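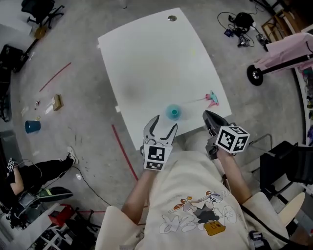
How do you get a white desk clean again once it starts looking gray? Warm water, one drop of dish soap, a cloth you've wrung out hard, and then a second dry cloth right behind it.

OK so. White table. I bought a white table, knowing myself. It was 200 with the coupon at Kinnear and I'd been working off a folding thing all winter, so I didn't think very long.

Month two and here's where I'm at.

Sprays are bad. The Grumora one smells like a lemon candy and leaves a film, and the film grabs every bit of dust in the room. Used half the bottle before I figured that out. Dish soap is better and I already own it.

Pencil comes off with a regular white eraser. Pen, rubbing alcohol on a cotton ball, quick, don't let it sit. Marker I'm still fighting. There's a yellow dot from a highlighter that has survived everthing so far — toothpaste, baking soda, my thumbnail. Do not use the melamine sponge, I did one corner and now that corner is duller than the rest and I see it every single morning.

The cable hole at the back. Crumbs go in there. I do it with a Q-tip on Saturday when I do the rest, or I don't do it.

The bigger thing is what lives on top. Small stuff mostly. Cups with no saucer, little plastic toys, one thing gets parked and then it has friends. I tried a tray and the tray just filled up. Now whatever is on there at night goes in a bin on the floor, whole lot, one sweep with my arm. Sorting is for the weekend. The bin is ugly but the table is clear when I sit down with coffee and thats all I wanted.

Also get a coaster. Cold glass left a ring in October and it took three goes to shift.

Next up is the floor, which is another post. Boxes I keep meaning to flatten, mainly.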